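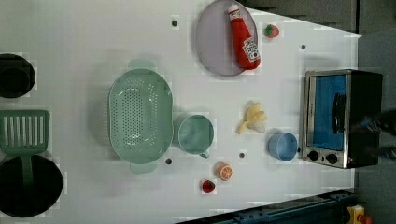 Why would anyone spend a year of evenings writing down how their relatives cook?

Because the recipes go missing so fast, says Yao-tsung Cheng, and because it is the most fun he has ever had with a notebook. He started with one aunt and one pot of soup. The notebook is now a stack of notebooks, and the stack has turned into a home-printed family cookbook called Norna, after the boat his grandfather worked on.

I first heard about the book from a neighbor who had borrowed a copy and did not want to give it back. By the time I got to Cheng's kitchen in Skellmont I had read it twice and cooked from it four times, and I had a page of questions that all went out the window once he put the rice on.

"The soup was the whole reason," he told me. "My aunt made it every November, when the first cold week came. One year she was in the hospital and I thought, fine, I'll make it and bring it to her. And I couldn't. I had eaten that soup my entire life and I didn't know what was in it!"

He called her from the grocery store. She told him to get "the usual things." He bought ginger, pork ribs, dried mushrooms and a radish, and made something he describes as hot brown water. She drank it and told him he had bought the wrong radish.

That winter, after she came home, he sat on a stool by her stove with a pen. She would not slow down for him. She also would not measure, so he took to weighing the bowl of salt before she started and again after she finished.

"She thought it was the silliest thing she'd ever seen," he said. "But she liked the company. I'd ask about salt and get a story about a flood. Then I'd have to go back and ask about the salt again."

The stories are all over the book, and they are the best part of it. The recipe for pickled mustard greens takes up half a page. The tale of how the jar was carried across town on a bicycle, and who was blamed for the lid, takes up the other half and most of the next two. There is a braised eggplant with three sets of instructions because three cousins swore theirs was the original, and Cheng printed them side by side with each cousin's remarks on the other two. (I made the middle one. It was wonderful. I may be in trouble for writing that.)

I asked how he chose what went in.

"Badly, at first! I wanted the holiday food, the big dishes. Then my mother read the early pages and asked where the egg and tomato was. I said, Mom, everyone knows how to make egg and tomato. And she said, everyone knows how to make theirs."

So the plain food went in. There is a page for egg and tomato, and one for rice porridge when you are sick, and one for what his father ate standing up at the counter after a late shift — cold noodles, vinegar, a spoonful of chili crisp and a torn sheet of seaweed. I have now eaten that last one standing up at my own counter and I recommend the full experience.

Cheng works days as a scheduler for Nolte, a small freight office by the river. He typed the recipes at night, one at a time, and tested each of them until somebody in the family agreed it tasted right. The steamed fish passed on the first try. The turnip cake took 13.

"Thirteen turnip cakes," he said, and put his face in his hands. "My kids still leave the room if I pick up a turnip."

The problem was water. Turnips hold different amounts depending on the season and how long they have been sitting around, and his grandmother's instruction was to squeeze "until it feels like enough." He tried squeezing by hand, in a towel and under a cutting board with a pot on top. In the end he weighed the shredded turnip before and after, and settled on starting with 600 grams and cooking it down in its own juice with no squeezing at all. His grandmother's sister tasted that one and asked for the rest of it to be wrapped up so she could take it home. That counted as a yes.

The printing was a lesson too. He wanted a book that would lie flat on a counter, and the glued ones he ordered as samples all snapped shut or lost pages. A local print shop, Wareo, showed him a plain spiral binding with a heavy cover, and he said yes on the spot. They ran off 30 copies. He figured he would have extras for years.

"They were gone in a weekend. People I'm barely related to were calling me. A lady from my mother's choir wanted two."

A second printing is done now, with corrections. The first had left the sugar out of the red bean buns, and he heard about it from every branch of the family, some of them long distance. He has also added blank pages after each chapter, and he is hoping people will write on them and bring the books back so he can copy down whatever they changed.

I wanted to know what he would tell someone who is thinking of doing the same for their own family.

"Go sit in the kitchen. Don't send a list of questions, they'll never answer it. Sit there and peel something. Write down what they do with their hands, and when they say 'you just cook it until it's done,' ask what done smells like. My aunt said the soup is ready when it smells like her mother's coat. I put that in! I don't know what anyone else will do with it, but I know exactly when to turn off the stove."

The soup is on page nine. He ladled some out for me before I left, with the right radish this time, and sent me off with a jar of the mustard greens and strict orders about the lid.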